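Search the help pages
All topics

Posted in: Robotics > Grasping and manipulation > Reading papers

Why does everyone throw away the first five grasps?

wetard_lurker

I'm trying to repeat the Sitau result on my own bench and I'm stuck on the methods section. They ran 1,208 grasps on household items, scored each one as held or dropped, and report 86 per cent held. Fine. But there's a line saying the first 5 attempts on every object were "excluded as settling trials", and no word on what is being settled. The hand? The object? The student?

If I leave those trials in, my number goes down by enough to make me look like a man who shouldn't be let near a robot. If I take them out, I feel I'm cheating. Which is it?

Keltumance

Just take them out, everybody does. Warm-up. Motors need it.

Damián Maldonado

Motors may need it once in the morning. They don't need it again every time you swap a bottle for a biscuit box, so I wouldn't lean on the answer above.

The usual reason is that the controller adjusts its grip force from one attempt to the next. It starts with a guess, squeezes, sees how much the object slipped, and corrects. The early attempts are the learning part and the later ones are the result. Sitau wanted the figure for the later ones, which is a perfectly good thing to want and would have been an even better thing to write down.

So it depends what your controller does. If yours adapts per object, drop the same number they did and say so in the first paragraph, where a reader will trip over it. If yours uses a fixed force, there is nothing to settle and every trial counts, including the embarrassing ones. Either way, publish both figures. I did this with the Montes controller over 339 grasps and the gap between the two told me more than either figure did, mostly about my opinion of my own tuning.

Two other things will move your score before you get anywhere near force. The first is the surface. A carpeted table and a bare one are different experiments, because flat things slide on one and drag on the other.
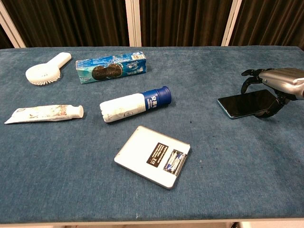

The second is the mix of objects. Tubes and bottles lying on their sides are kind to you: the fingers can get round them. A phone flat on its back is the opposite, and a hand with a heavy thumb will pin it down very firmly and may never lift it. Check whether your scoring calls that "held". Mine did for most of February, and I had a lovely February.

Report the score for each object as well as the total. If the flat ones are dragging you down, settling trials were never your problem.

wetard_lurker

Fixed force. So they all count. I was rather hoping for the motors answer.

Keltumance

Still say it's the motors.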